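**Husten Book of Remembrance: minutes, Jan 12, 2024**

Present: Bernadette Duggan (chair), Gearóid Buckley, Samuele Bianchini, Mutua Kaijage (minutes)
Apologies: Vivek Pant

**1. Last minutes**

Agreed, with one correction: the late Mrs Ó Conaill taught at the infant school, and we had her at the senior school. Mutua will put it right on the master copy too.

**2. Where we are with the entries**

Wonderful news to start the year! Gearóid has finished going through the old parish notebooks and we now have 311 names, with dates of death for all but 12 of them. Bernadette thanked him warmly and said it was far more than she had dared hope for. Samuele has begun typing up the longer life stories, and read out the one for the Rusetti brothers, who ran the bakery. Everyone loved it, especially the part about the delivery pony.

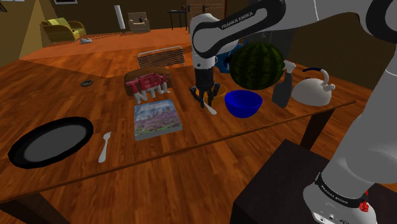
Can a family send in an entry for someone who died outside Husten?

Anyone who lived in the parish at some point can be included, wherever they died, and the family should tell us which years they were here if they know.

**3. Length and wording**

A good, lively discussion. Agreed that a standard entry should run to 60 words, with longer pieces kept for the back of the book. Nicknames are welcome, in brackets after the first name. Samuele would like "died" used throughout, but Gearóid felt families should have "passed away" or "departed" if that is what they wrote. Agreed to leave families' own words alone and only correct spellings and dates.

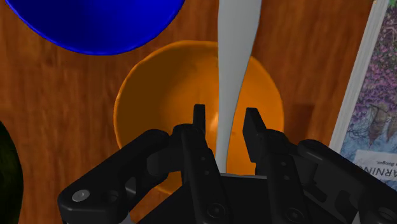
*Bowls and a book on the wooden table*

**4. Printing**

Vivek sent a note with the quote from Omier. They can do a sewn hardback on cream paper and would hold the price until July. Samuele passed round their sample and the paper is lovely, really heavy, and the small type is still easy to read. We have orders for almost 70 copies already, before a single poster has gone up! Bernadette would still like a second quote to compare.

**5. Photographs**

Mutua has been scanning portraits as families bring them in, and every original goes back in its own named envelope. Some are very faded and

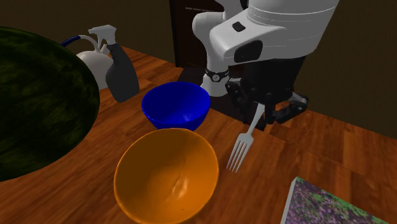

will need a bit of care, so he is going to scan those again at a higher setting and ask the families whether they have another print. Gearóid offered to help with naming the people in the school and wedding groups, and he is delighted to be asked. Where we can't be sure of a name, the caption will say "not known" and we will ask readers to write in.

**6. Actions**

- Gearóid: chase the missing dates of death
- Samuele: finish the Rusetti and Ó Conaill pieces
- Vivek: second printing quote
- Mutua: rescans, and corrected master copy
- Bernadette: reply to the families who have written from abroad

Next meeting to be fixed once Vivek is back.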